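Chapter 4
Grasping: What the Hand Has to Know

The open day at Lotis began at two in the afternoon, and by ten past the visitors had divided themselves by temperament. Most went to watch the big arm in the main hall, which moves pallets and has a viewing rail. A smaller party followed Nadège Marchal down a corridor to see people pick up toy blocks.

It was the better choice, though it took a while to feel like it. Marchal's group works on grasping, and their demonstration had no viewing rail. A person holds a two-fingered gripper by hand, reaches for an object, closes the fingers and lifts. Then they do it again. Deming Yu, who had drawn the afternoon shift, told us his personal record was 145 grasps before he had to sit down.

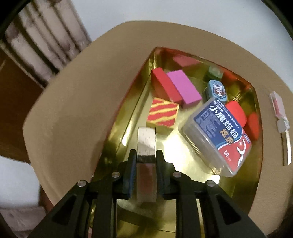
Figure 4.1 The hand-held gripper at the tray, with a tall block between its fingers. Note the ridged pads on the inner faces.

A visitor asked whether a child could do this. Yu said yes, and that this was rather the point. A child of three will pick up a block, a box of floss picks and a small round container without changing expression. Ask the same child how hard to squeeze each one and you will get no useful answer – the knowledge is in there somewhere, but it does not come out as sentences. Much of this chapter is about getting it out by other means.

We begin with the parts that can be put into sentences. Section 4.1 deals with contact: what happens where a pad meets a flat face, and why a ridged surface behaves differently from a smooth one. Section 4.2 turns to shiny things. A polished metal tray throws light about, and a vision system may take a reflection for an object and reach for it with great confidence. Section 4.3 covers clutter, in which the thing you want is leaning on something you don't.

Before reading on, take a cup from your kitchen cupboard using only your thumb and one finger, held straight. Write down how you decided where to put them. Keep the note, as you will need it for Exercise 4.6, and choose a cup you are not fond of.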